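Notebook, wicker chair episodes, Flamcombe
24/03/2026
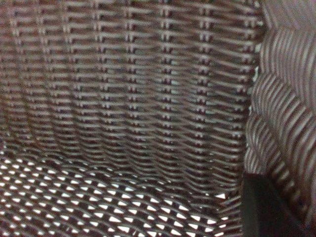 Wrist view, finger at the corner where seat, back and arm meet.

Putting this down before the tidy version of today gets into the shared summary. The plan says the Zikico policy needs "varied furniture contact" and the chair was picked as the hard item on the list. Fine. It is hard. Whether it is hard in a way that teaches the model anything is what I'd like someone other than me to think about.

Task as written: bring the gripper in over the seat, reach the inner corner of the chair, touch, hold, back out. Later versions have an object resting in the corner to be picked up, but we agreed to do the bare reach first. Operator drives from the leader arm, watching the wrist feed and the side camera. 30 episodes planned, 25 kept. The dropped ones were dropped by me, by eye, and I am not happy with that as a method. Two of them I threw out for "hesitation", and then I kept at least one that hesitates just as much, only later on. If we can't write down the rule we shouldn't be applying it.

The wrist camera is the part that bothers me most. When the finger is at the corner the whole view is weave. No floor, no outline of the chair, nothing to say how big anything is. The back is tight horizontal rows, the seat is an open lattice with white showing through from underneath, and the arm is a set of fat diagonal bands, blurred because it is so close to the lens. A person looking at it can work out where the corner is because a person knows what a chair is. I'd like to see some evidence that the encoder does anything more than notice "brown, stripy, bright bits bottom left".

The bright bits are a real worry. Through the seat they come up very white and very sharp against the dark strands, easily the strongest thing in the view, and there is a column of lit gaps in the back panel as well. If I were a lazy network I would learn the pattern of the white patches and ignore the rest. Then somebody moves the chair on to the grey mat, or draws the blind, and the thing has no idea where it is. We saw something very like this in August with the slatted crate, and the write-up called it "sensitivity to background conditions". I called it learning the floor. I still think I was right.

So, proposal, which I will argue for at the planning meeting: a block of episodes with dark cloth under the seat, a block with the blind down, and a block with the chair turned so that the window is on the other side. Same task, same start poses. If the policy holds up across all of them I will stop going on about it.

Focus. Fixed focus lens, set for table work. The best of it lands on the upper part of the backrest, which is no use to anyone, and it goes soft towards the right and the bottom corners. The finger is in the bottom right. So the part of the image where contact is about to happen is among the worst parts of the image. I have raised this before. The answer last time was that the policy gets a small resized image anyway and won't notice. Possibly. But fine weave is just the sort of thing that does odd things when you shrink it, and I have not seen anyone look at the resized images side by side for this chair. Job for me, then.

Contact. We have no force reading on the finger, only motor current, and it is noisy enough at low speed that I would not trust it to tell a light touch from no touch. From the wrist view alone I can't say when the finger has met the weave. Black finger, dark strands behind it, very little shadow to go on. The operator was relying on the side camera and on feel through the leader arm, and the feel is mostly friction in the leader arm. This means the "touch" label in the log is the moment the operator pressed the pedal, which is a record of what the operator believed. I would like it renamed. "Pedal" would do.

The other half of the same problem: the chair gives. Push the back panel and it moves a little before it resists, and I expect the arm is stiffer, though I haven't measured either. A stop rule that works on one will be wrong on the other. In several episodes the finger slid along the arm before it settled and I honestly don't know if we want that in the set. It is what a person's hand would do. It is also a good way of snagging a strand.

Snags: one, episode 8. Fingertip caught in the seat lattice on the way out and the chair came along with it for a short distance before the operator let go of the drive. No damage to chair or gripper that I could find. I kept the episode, tagged as a failure. There was a view that it should be deleted so as not to teach the policy to drag furniture. My view is that we have hardly any honest failures on file, and a set made only of clean runs tells the model nothing about what trouble looks like. Tagged, kept, and please leave it where it is.

On numbers. Flamcombe total now stands at 416 across all furniture, and I can already hear that figure being read out as though it settles something. A good share of those are the same few chairs from the same few start poses. The Söderlund bench was done almost entirely from the left. Nobody decided that, it's just where the base happened to be bolted. If the aim is variety then we should be counting start poses, lighting and chairs, and the episode total can go at the bottom of the page in small type.

The Nillirlow people have asked for this batch to be merged with theirs. I have said not yet. Their wrist mount sits at another angle and their gripper frame is defined from the palm, ours from the fingertip. Someone will say it is only a fixed offset. It was only a fixed offset last time as well, and it took most of a week to find out that half the files had it applied twice. I want one shared episode replayed on both arms, with the same chair in the same place, before a single file moves.

Things that did go well, in fairness. Time stamps between wrist and side cameras stayed in step all session, which is a first. The new homing routine did not need restarting. The leader arm strap is much better than the old one.

To do:
Resize a handful of wrist images to training size and look at them properly.
Write the keep/drop rule down, then re-sort all of today's episodes with it, dropped ones included.
Rename the touch label.
Find dark cloth big enough to go under the chair.
Ask about a lens that can be refocused closer, again.
Check the fingertip pad for wear after episode 8. I looked, but only under the bench lamp.
Work out which side the Söderlund bench still needs and move the base.

Not training on this batch until the first two are done. If anyone wants it sooner they can have the raw folder and sign for it.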